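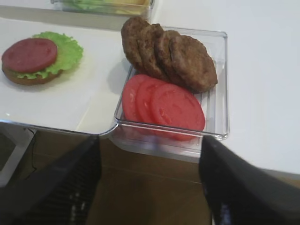

4. Adding a track to your artist page

Zivik lets you attach one full song to any post, so listeners can play it without leaving the feed. Set up your artist page in Section 3 before you begin.

1. Sign in at Wullside and open Zivik from the left menu.
2. Select New Post, then Attach Audio.
3. Choose a file from your computer. WAV and FLAC files up to 56 MB are accepted. MP3 files must be 16-bit stereo.
4. Type the song title and the artist name exactly as you want them shown in the player.
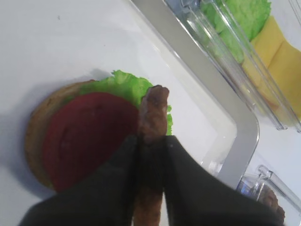 Toy burger with a brown piece held in a gripper

5. Under Preview Length, choose Full Song or 30 Seconds.
6. Add cover art. Square files work best, and anything else is cropped from the center.

Note: Titles longer than 47 characters are shortened on phones. The full title still appears on the song's own page.

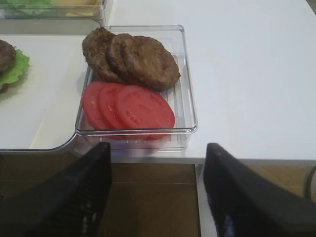
7. If other people own part of the song, select Add Writer and enter each name and share. The shares must total 100 percent or the Publish button stays gray.
8. Select Publish. Processing usually takes roughly 16 minutes.

Caution: Deleting a post also deletes its play count. To take a song down for a while, use Hide.

4.1 Linking the song to Jara

Jara collects your play counts and sends them to Protska for payment.

1. Open Settings, then Connections.
2. Select Jara and enter your Protska payee number.

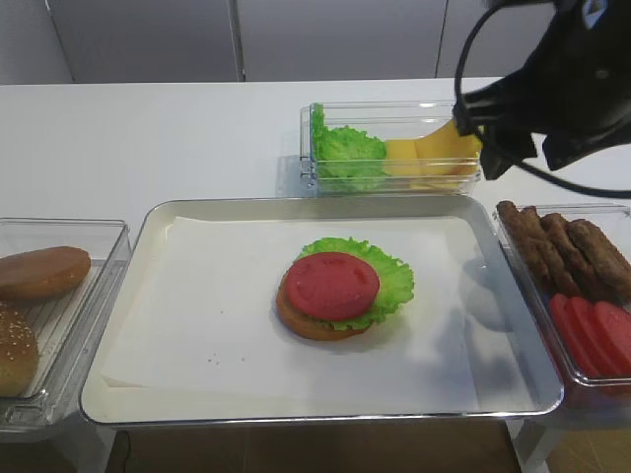
3. Select Confirm. A green check appears next to the payee name.

Note: Accounts opened before March need to confirm the payee name again.

Section revised May 2023, B. Holzer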